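[toylend-l] Re: Round toys with loose sticks, how do you store and check them?

From: Skendmont Toy Library
To: toylend-l
Subject: Re: [toylend-l] Round toys with loose sticks, how do you store and check them?

The Oletti branch wrote:

> Hello all,
>
> We are redoing our shelves in May and have run into the same question
> we had last time. We have a growing number of toys that come as one
> round piece plus a stick or a wand or a beater. Drums, spinning
> tops with a rod, fishing games, a couple of things that I don't know
> the right word for. The round part always comes back. The stick does
> not, or it comes back in the bag of some other toy.
>
> At the moment we bag the stick separately and tape the bag to the toy.
> The tape leaves a mark and the bag gets thrown out at home.
>
> What I would like to know:
>
> How do you store these so the two parts stay together?
> Do you lend the toy again if the stick is missing?
> Do you charge for a lost stick, and how much?
> Has anyone found a good way to clean the clear plastic parts? Ours have
> gone cloudy and I suspect the spray we use.
>
> We have a small room and no back storage, so please nothing that needs
> a wall of bins.
>
> Thanks,
> Oletti branch

Hi Oletti, and everybody else on the list,

We went through this over the winter, so I can answer most of it. Our collection is at 626 items now and we made over 3000 loans last year, and toys with a loose stick were the biggest single source of "incomplete on return" slips. I don't have the exact share because the older slips only say "piece missing" without saying which piece. We changed the slip after that. It now has a line for the name of the piece and a box for the color.

On storage. We tried the taped bag too and gave it up for the same reasons. Next we tried a rubber band around the toy with the stick under it. That works on a flat drum but not on anything with a rim, where the band rides up and pops off in the bag. It also broke down over the summer and left a sticky brown line on two of the drums.

What we use now is a drawstring mesh bag, one per toy, large enough for the round part to go in flat. The stick goes in first, then the toy on top of it. A laminated tag is tied into the cord and says what should be inside. The wording matters more than I expected. Our first tags said "drum, complete set" and people would check that they had a drum. Now each part gets its own line:

1 round drum, red
1 stick, wood, short

Families read down the lines and check them off. Our counter people do the same thing when it comes back, and it takes a few seconds.

If the stick is longer than the bag, don't force it. We had several where the end poked through the mesh and after that the hole was big enough for the whole stick to slide out. For those we use the long zip pouches sold for knitting needles and clip the pouch to the bag cord. Brusine uses cardboard mailing tubes, I believe, and they may want to speak to how those hold up. My guess is well on a shelf and badly in a stroller basket.

The bags hang on hooks. We put a strip of hooks on the end panel of an ordinary bookcase, which cost us no floor space, and it takes most of the round toys. The heavy ones go flat on the bottom shelf. I think this would suit your room.

On checking. We do this on the low table by the window, the one the children use, and we now do it with the family standing there. Everything comes out of the bag. The round part goes down on the table, we look at the rim and the face, then pick up the stick and look at both ends. If it is supposed to tap something we tap it, and if it is supposed to push something we push it. 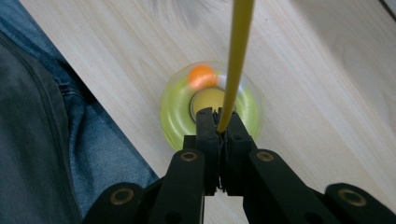
Both ends of the stick is the step people skip. Plastic ones get chewed, and a chewed end has a sharp edge that you will feel before you see it. Run your thumb over it. Wooden ones split along the grain, usually on the end that gets held. We sand small splits and throw out anything longer than a fingernail. If there is a cap or a ball on the end, give it a pull and a twist. Anything that moves goes to the repair box, even if it seems to hold, and it does not go home with anyone that day.

For clear parts, look along the edge against the light. Cracks in clear plastic start at the edge or at a screw hole and hardly show from the front. We had one toy, a blue one with beads inside, go out and come back three times with a crack that none of us caught, and then it opened up on someone's kitchen floor. No harm done, but it was our fault and we changed the procedure after that. Anything with beads or other small parts sealed inside now gets a gentle shake over a tray.

On lending without the stick. It depends on the toy, and we sort them three ways.

If a hand will do instead, we lend it. Drums are fine. We cross the stick off the tag with a grease pencil so the next family isn't blamed for it.

If the toy needs a stick but any stick will do, we put in a spare. I keep a coffee can of spares, mostly dowels cut down and sanded, plus the ones left over from toys that broke. Color doesn't matter to the children. It matters to the tag, so change the tag.

If the stick is part of how the toy works, like the magnet rods for a fishing game, we pull the toy until we have the right piece. Be careful with magnets generally. We don't make or repair those. If a magnet is loose or the housing around it is cracked, the whole rod is thrown away.

One caution on spares. Check the length against the age on the toy. A long thin stick is all right for a child sitting at a table with an adult and much less so for one who has just learned to walk and carries everything around. For the youngest group we cut ours short and leave them thick, and we glue a large wooden bead on each end. The glue has to cure overnight. For sizes I would follow the small parts rules you already use and not anything I say here.

On charging. We stopped. We used to ask two dollars for a lost stick and it caused more arguments at the counter than any other fee, and several people kept the toy out longer while they hunted for the piece so they wouldn't have to pay. Now we ask them to look under the car seat and the sofa, note it on the slip, and renew the loan for a week if they want the time. A fair number turn up. Mwakyusa told the list a while back that they do charge and have no trouble with it, so this may be a matter of who your families are and how long they have been with you.

We do have a jar on the counter labeled "mystery pieces." Everything that comes back in the wrong bag goes in there, and people like to dig through it. It has returned a surprising amount. Empty it once a season, though, or it turns into a jar of crayons.

On cleaning. I think you are right about the spray. Ours had alcohol in it and the clear parts went cloudy with fine lines in them, mostly near the rim. We switched to lukewarm water with a little dish soap, a soft cloth, then a second cloth with plain water, then air drying on a rack. No paper towels on anything clear. They scratch. The ones that have already clouded did not come back for us. Plastic polish improved one of them a little, but I wasn't comfortable putting that in a toy that gets licked, so I washed it off again and retired the toy.

Do not soak round toys that have a seam. Water gets in and doesn't come out, and you find out a week later when it smells. Wipe them and stand them on edge. If you already have one with water inside, leave it seam down in a warm dry place for a few days, and if you still see drops inside after that, let it go.

Painted sticks should be wiped and not washed. Bare wood gets a wipe with a barely damp cloth and then a dry one. We oil ours once a year with plain mineral oil, the food-safe kind for cutting boards.

Costs, for anyone making a budget. Mesh bags came in a pack of 200 and we have used less than half of them, so if Oletti or anyone else nearby would like some, write to me off list and I'll put a bundle in the exchange box. They are white, drawstring, a bit larger than a dinner plate when laid flat. The tags we print ourselves. Punch the hole before you laminate, then punch it again smaller through the plastic, so there is a sealed edge around the cord. If you only punch after, moisture gets into the paper and the ink runs.

A question back to the list while I'm here. Does anyone have a good method for toys where the stick is tied on with a string? We cut the strings off anything over a certain length and then of course we have one more loose stick. I would like to keep them attached with something short that a child can't chew through. We tried flat elastic. It lasted about a month.

I can send the tag template and the new return slip to anyone who wants them. Both are one page.

Skendmont Toy Library
Counter open mornings, returns box any time

_______________________________________________
toylend-l mailing list
To leave the list, send a message with the word "unsubscribe" in the subject line — please don't send it to the whole list.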